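«Las cosas pequeñas son las que más pesan»: conversación con Trinidad Gallardo sobre vaciar una casa 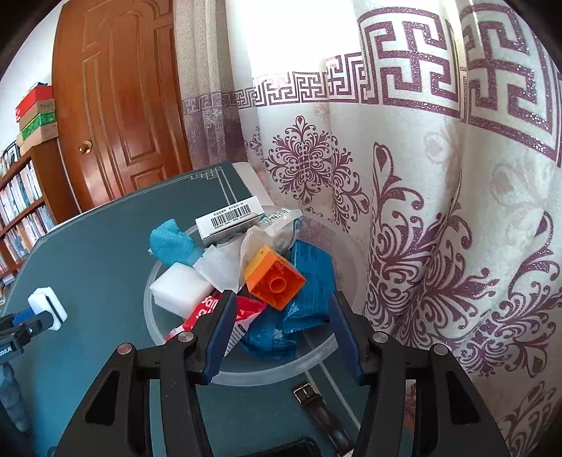

Un recipiente redondo con objetos pequeños mezclados, entre ellos un bloque naranja de construcción.

Cuando Trinidad Gallardo abrió Tostell, hace 14 años, pensaba dedicarse solamente a las mudanzas de oficinas. El primer encargo fue otra cosa: el piso de una señora mayor que se iba a vivir con su hijo, con todos los armarios llenos. Desde entonces trabaja casi siempre en casas de familia, y acompaña a las personas que deben decidir qué se guarda, qué se regala y qué se tira.

Me recibe en el local de la calle Lulska, a las nueve de la mañana, con dos cafés ya servidos. Habla despacio y me corrige con mucha amabilidad cuando uso la palabra «limpieza». «Limpiar viene después», me dice. «Lo primero es mirar, y para mirar hace falta tiempo.»

Le pregunto por dónde se empieza. Responde que por el baño, porque allí casi no hay recuerdos. Luego la cocina, luego los armarios de la ropa. Los papeles y las fotografías quedan para el final. «Si una familia empieza por las fotos, a las dos horas están todos sentados en el suelo y no se ha movido ni una silla. No me parece mal, pero entonces hay que venir otro día.»

Los muebles, según ella, dan menos problemas de lo que la gente espera. Una mesa cabe o no cabe en la casa nueva. Lo difícil son los cajones. En una vivienda del barrio de Sanna, los hermanos quisieron hacer un inventario completo y llegaron a 2.464 objetos antes de abandonar la lista. «Se pelearon por un abrelatas», recuerda Trinidad. «El piano lo habían repartido en cinco minutos.»

De aquella experiencia nació una costumbre que ella mantiene todavía. Cada persona de la familia recibe una caja del mismo tamaño y puede llenarla sin dar explicaciones. Lo que entra en la caja no se discute. Si dos personas quieren lo mismo, se deja aparte hasta la tarde, y muchas veces por la tarde una de las dos ya ha cambiado de opinión.

Sobre el dinero es bastante directa. Me cuenta que la mayoría de las vajillas completas se venden mal y que la gente se ofende cuando oye el precio. Por una de 19 piezas le ofrecieron a una clienta menos de lo que costaba la comida del mediodía. «Yo aviso siempre antes. Prefiero que se enfaden conmigo al principio.»

También rechaza algunos trabajos. No entra en una casa si el dueño vive y no está de acuerdo, aunque los hijos insistan. En Bokdale, un pueblo a 200 kilómetros de aquí, dio la vuelta en la misma puerta porque el padre no sabía nada de la visita. «Conduje todo el camino de regreso enfadada, sobre todo conmigo, por no haber preguntado.»

¿Y en su propia casa? Se ríe y tarda en contestar. Reconoce que tiene una habitación donde no entra nadie, con telas de su madre y revistas de costura que no piensa leer. En diciembre se propuso ordenarla y sacó una bolsa. La bolsa sigue en el pasillo.

Antes de despedirnos, le pido un consejo para quien tenga que hacer esta tarea pronto. Me dice que lleve bocadillos, que apague el teléfono y que no tire nada después de las seis de la tarde. A esa hora, explica, uno está cansado y todo le parece basura.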